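PRESS RELEASE - FOR IMMEDIATE USE

Kanby to open second-hand spares counter for fridges, cookers and washing machines in Meleck

Opens Tuesday, 8am. Old Sharifi building, Meleck, ground floor, door on the market side.

Kanby, the appliance repair firm, is opening a trade and public counter in Meleck selling used spare parts for kitchen and laundry appliances. Shelves, drawers, door bins, knobs, hinges, handles, filters, cutlery baskets, detergent drawers. Parts come out of machines that have reached the end of the road, get checked and cleaned, then go on the shelf with a price on.

The stock list at opening stands at 2,865 parts. More going on every week as the workshop catches up.

Walk in, no appointment. Trade customers welcome from 8am, everyone else as well, no separate queue.

"People ring us about a cracked shelf and they're ready to throw the whole fridge out," said Lorena Bravo, who started Kanby and still takes a good share of the phone calls. "The fridge is cold. The fridge is fine. It's one bit of plastic. And the new part is on back order, or it's a silly price, or the maker stopped doing it years ago. Meanwhile we've got the same model out the back waiting to be broken up. Took us too long to join those two things together."

What the counter will stock

Mostly the parts that get dropped, leaned on or slammed. Inside a fridge that means the door bins, the salad drawer, the glass shelves and the trims that hold them. The compartment flap on the freezer. Door seals only where they are in very good order, which isn't often.

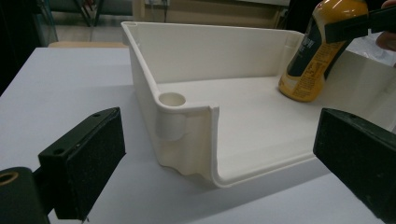 Dishwashers next. Baskets, wheels, spray arms, cutlery trays. Basket wheels are asked for more than anything else on the phone line and are sold singly, so no need to buy a set of eight to replace one.

Cookers: knobs, shelves, shelf runners, grill pans, hinges. Washing machines: detergent drawers, door handles, filters, feet, transit bolts for anyone moving house who has lost theirs (everyone has lost theirs).

No gas parts. No heating elements, no compressors, no circuit boards over the counter. Those stay with the engineers and are only fitted as part of a booked repair. Kanby will not change its mind on this so please don't send readers down asking.

Prices

Three bands, marked by a coloured sticker. Small parts such as knobs and wheels in the lowest band, drawers and bins in the middle, glass shelves and full baskets at the top. Full price list is on the wall by the till and will be on the website once it's been typed up. Nothing is priced higher than the same part new, where the new part can still be bought.

Card or cash. Receipts given for everything, keep it, you need it for returns.

Returns: 60 days, as long as the part hasn't been cut, drilled or glued. Wrong part bought by mistake is fine. Wrong part bought three times, staff will gently ask to see the rating plate.

How to find the right part

Bring the model number. Usually inside the fridge near the bottom drawer, round the door opening on a washing machine, on the edge of the door on a dishwasher. A phone photo of the label is the best way as the letters and noughts get mixed up when written down by hand. If the label has worn off, bring the broken part itself, all the pieces.

Stock is kept on Conus, the search system Kanby has been using in its own vans for the past two years. Type in the model number and it brings up what fits, including parts from other models that share the same moulding. That last bit is what makes it useful. A lot of machines sold under different names are the same box underneath, and a drawer from one goes straight into the other.

Conus will be open to the public on a screen at the counter from opening day. Search from home to follow, hopefully by December.

"I've been writing fits-this, fits-that in notebooks for years," said Jarosław Górecki, workshop manager. "Now it's all in Conus, apart from one notebook with a water stain I'm still working through. Some of it surprised even me. There's a bottle shelf in there that fits fridges from four different makers. We must have thrown away hundreds of those before we knew."

He added: "Measure it anyway. Width, depth, height, and look at the clips. The clips is where it goes wrong."

How parts are checked

Every part is washed, dried and looked over before it goes on the list. Plastic is flexed by hand and checked along the corners and around the clips, where hairline cracks start. Glass shelves with any chip on the edge are rejected. Anything that smells after washing is rejected. Yellowing is allowed and is noted on the label, with a bit off the price.

Parts are not repainted, bleached or glued. A customer who wants a perfect colour match on an older white fridge may be out of luck with new ones too, as they rarely match either.

Around 10 per cent of what comes out of machines at present is good enough to sell. Kanby expects this to go up as the team get quicker at taking parts out whole. Rejected plastic goes for recycling with the rest of the machine.

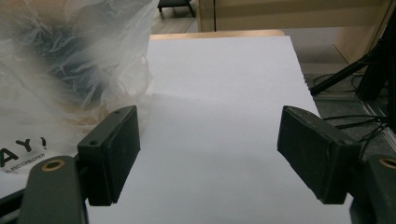
Where the machines come from

Household collections in Meleck and the villages to the north, plus landlords clearing flats. Kanby already collects old appliances when a repair isn't worth doing, and that carries on as before. From Tuesday the public can also drop off loose parts at the counter, a shelf kept back from an old fridge for instance, or a spare basket in the garage. No payment for these but a lowest-band part can be taken in swap.

Large machines can't be accepted at the counter. The door is not wide enough and there's nowhere to put them. Ring for a collection.

About the building

The Sharifi building was a shoe wholesaler and then a carpet showroom, and has stood shut for a good while. Kanby has taken the ground floor and the yard. The wholesaler's long racking was still in there and turns out to be the right depth for fridge drawers, so it has stayed. New lighting, new floor by the entrance, ramp at the front door. The upstairs is not part of the lease.

Parking: two short-stay bays in the yard, otherwise the market car park, free before 10am. Buses stop at the end of the road.

Opening hours from Tuesday
Monday closed
Tuesday to Friday 8am to 5pm
Saturday 9am to 1pm
Sunday closed

Jobs

Two posts created at the counter, both filled. A third, part time, in parts washing and labelling is being advertised now. Training given, must be able to lift and be patient with small stickers. Apply in person or by email to the workshop.

Opening day

First 500 customers through the door get a printed card with the common places to look for a model number, appliance by appliance. Pin it inside a cupboard. Tea and coffee until they run out.

Jarosław Górecki will be at the counter all morning for anyone with an awkward part to identify. Lorena Bravo will say a few words at 11am, short ones. She is free to speak to press before and after, and can do phone interviews the day before if booked ahead.

"We've had people asking at the workshop door for months, with a bit of drawer in a carrier bag," said Lorena Bravo. "It'll be nice to have somewere proper to send them."

Home visits and repairs are not affected by the opening. Same number, same engineers, same call-out charge. Customers with a repair already booked don't need to do anything.

Notes to editors

1. Kanby is one word, capital K only. Please don't write it all in capitals.

2. Conus was built for Kanby and is used by its engineers on the road. It isn't for sale. Other repairers who'd like to talk about sharing fit data should contact Jarosław Górecki at the workshop.

3. The stock figure is for parts listed, checked and on the shelf. It does'nt include parts waiting to be washed.

4. Jarosław Górecki's surname has an accent on the o and a stroke through the l in his first name. He would like both kept in if your system can manage it.

5. Photographers can get in from 7.30am on opening day, by the yard gate. Ring the bell and wait, it's a long walk from the till.

Press contact: Lorena Bravo, Kanby, Meleck workshop. Mornings are best.

ENDS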